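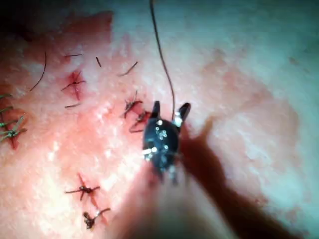
Stevberg 外科技能培训论坛
版块：缝合与打结 > 考核规范讨论
主题：关于间断缝合线尾长度评分条款的意见征集

发帖人：教务秘书处
时间：08:40

各教学组、各位学员：

Landbridge 课程缝合单元的评分细则自试行以来，陆续收到关于“线尾长度”一项的反馈。现行条款规定，间断缝合每结线尾应保持短而一致，过长或过短均予扣分，但未写明深色编织线与单股线是否适用同一尺度，各考官掌握的宽严也有差别。经教务会议同意，现就该条款公开征求意见，请围绕以下事项回复：

一、线尾长度应规定具体数值，还是规定上下限；
二、线尾散开、方向不一，是否单独计分；
三、组织表面渗血较多时，线结能否暂缓检查。

回复请注明所在教学组。意见汇总后将附于修订说明之后，1000 字以内的意见予以全文收录，超出部分由本处摘编。

----------

二组_持针器
时间：09:15

第二教学组意见如下。

关于第一项，本组赞成规定上下限。线尾剪得过短，线结有松脱之虞；剪得过长，相邻线结的尾端容易互相缠绕，后续进针时尤其不便。统一为单一数值看似严格，实际操作中镜下目测存在误差，考官亦难以逐一量取。

关于第二项，本组认为不宜单独计分。黑色线结剪断后，短尾向外张开属常见情形，与线材的硬度和捻度有关，不能一概归因于学员的手法。

----------

Cundolura
时间：09:52

第四教学组，个人意见，不代表本组。

对二组关于第二项的结论，本人持保留态度。线材固然有影响，但打结时两端受力不均、方结打成滑结，同样会使线尾倒向一侧。若完全不计分，学员便缺少检查结形的动力。建议改为“线尾方向明显不一致者，考官应复查结形”，复查合格的不扣分。

另，细则中“组织表面应清洁”一语过于笼统。同一块组织上，一侧沾血呈红色、另一侧颜色发白的情况并不少见，深色线在浅色处十分醒目，到了血迹较重处便难以辨认。两处线结若按同一标准目测，结果未必公允。

----------

二组_持针器
时间：10:07

回复 Cundolura：

“复查结形”的表述本组可以接受，但须写明由谁复查、在何时复查。考核进行中打断学员，势必影响计时。请秘书处一并考虑。

----------

讲义编校
时间：11:20

秘书处嘱本人将讲义中的相关段落转录于此，供讨论时对照。所引为 Wendelin Kälin 编写的《缝合操作讲义》，“线的管理”一节。
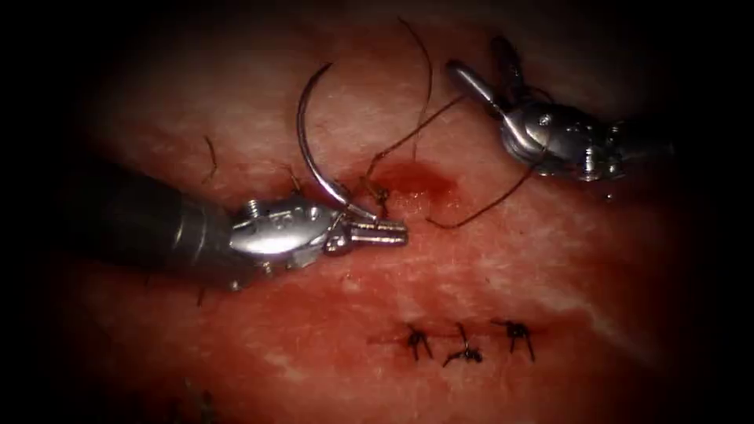

《缝合操作讲义》　内部编号 1811　第 900 页

弧形缝针夹持于器械前端时，操作者应始终知晓针尖的朝向。针体弧度较大，在狭小视野内向上拱起，远高于钳口，此时若只注意钳口而忽略针弧的最高处，容易误触周围组织或挂住邻近线段。

缝线的余长亦须管理。视野中同时存在数段线时，应先分清哪一段连于针、哪一段为待打结的游离端、哪一段只是松弛地垂在组织表面。松弛的线圈若压在血迹之上，颜色与血迹相近，辨认不易，宜先将其提离表面，再作下一步动作。

组织表面积有少量血液时，应先判明出血点与进针点的关系。不得为求速度而隔血盲目进针。

（转录完毕，标点照原文。）

----------

Keane
时间：11:48

第一教学组。感谢讲义编校同人转录。

本组认为，上述段落的分量应当高于线尾长度。线尾长短属于结果，线的管理属于过程，过程有误而结果尚可的情形，在考核中屡见不鲜。现行细则对线尾设扣分项，对余线堆叠、线段混淆却只有一句原则性要求，轻重有所颠倒。

建议新增“余线控制”一项，内容包括：打结前辨明各线段；松弛线圈不得妨碍下一针的进出；提线时沿线的自然走向缓慢上提，不得横向牵拽组织。线尾长度保留，分值相应下调。

----------

四组教学助理
时间：12:30

对 Keane 提出的下调分值，本组不同意。

线尾长度是考核结束后仍可核对的少数项目之一。余线控制须依赖考官当场观察，主观成分较大，一旦学员申诉，核对依据不足。以主观项目取代客观项目，不利于考核的公信力。增设新项本组不反对，但分值应从“总体印象”中划出，不应从线尾一项中扣减。

----------

Keane
时间：12:44

接受从“总体印象”中划出分值的办法。惟余线控制并非全无依据：线段是否缠绕、提线时组织是否被明显牵起，两名考官分别记录即可互相印证。请四组再行斟酌。

----------

新学员_夜班
时间：13:35

请教各位老师一个问题。打结时由器械夹住线的一端向上提，线在钳口之间应当绷直，还是允许保留一点弧度？本人练习时习惯绷直，带教老师提示过紧，但讲义中未查到对应文字。

----------

讲义编校
时间：13:58

回复新学员：讲义“线的管理”一节未作规定，“结的收紧”一节另有说明。要点为：夹持与等待阶段允许线自然下垂，略呈弧形；收紧阶段方需施力，且力的方向应与结平面一致。过早绷直，张力会传至已穿过的组织，组织较脆弱时有切割之虞。

----------

Cundolura
时间：14:20

补充一点，夹线的位置同样重要。夹在末端，余长充分，但线易滑脱；夹得过于靠近线结，则没有绕线的余地。本人意见是不宜写入评分细则，由带教老师在练习中指出即可。

----------

二组_持针器
时间：14:36

夹线位置一事，本组倾向写入。学员流动于各组之间，口头指导标准不一，正是此次征求意见的起因。此点与 Cundolura 意见不同，请秘书处分别记录。

----------

教务秘书处
时间：16:10

现将截至目前的意见登记如下：

线尾长度：多数意见赞成设上下限，具体数值由各组另行提交。
线尾方向：拟采用“考官复查结形”的表述，复查安排在计时结束之后。
余线控制：拟列为新增项，分值来源尚有分歧，提交教务会议审议。
夹线位置：两种意见并存，原文保留。
渗血情形下的检查：回复较少，请尚未发言的教学组补充，并注明所用线材的颜色。

本帖继续开放回复，意见征集至 December 教务会议召开前截止。

----------

三组_器械管理
时间：16:42

第三教学组就渗血一项补充：本组练习均使用深色线。建议先以湿纱布轻压表面，待线结轮廓可辨后再行检查，不得擦拭，以免牵动线尾。线尾上下限数值由本组组长另行报送。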